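Helmy's new wallpaper line lands in December, and I can't wait to show you

2 min read

So, we did it! After a long year of sketching, arguing and repainting my own hallway more times than I'd like to admit, I get to tell you that Helmy is launching Otell, our first full wallpaper collection, this December.

If you've followed us since the Stimthorpe shop opened, you know we started out with fabric. People kept asking for the same prints on their walls (303 of you wrote in last spring alone, and I read every note), so we teamed up with the printers at Beleo and got going.

Otell comes in big curling waves, small leaf prints and a few plain textures for anyone who likes a calmer room. My favorite is the wave in mint green, charcoal and dusty pink. It's loud, I know. I love it anyway.

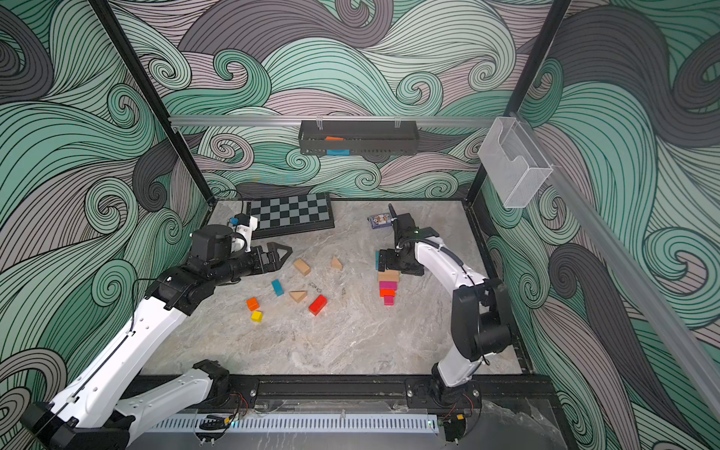 Swirling waves in mint, charcoal and pink, with fine black outlines.

A few practical things. Every roll is paste-the-wall, so you don't need a folding table, and the pattern matches straight across, which saves a lot of muttering on the ladder. We'll have 200 rolls of each print at launch and more on the way in the new year. Samples are free for the first 100 people who stop by the shop, and after that they're a dollar each.

I've also been asked if a big print works in a small space. Yes, go for it! Run it around all the walls and let it wrap you up.
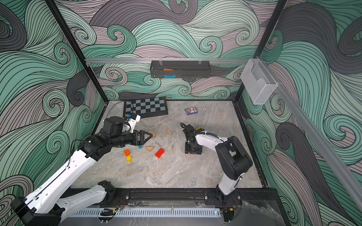

The wave pattern carried across the left, back and right walls.

Press samples and print files are ready now, so write to the shop and tell me which prints you'd like to see.

Recent news
Fabric remnants are back in Stimthorpe
How we mix our greens
Beleo and Helmy team up on printing

Contact | © Helmy, Stimthorpe | Back to top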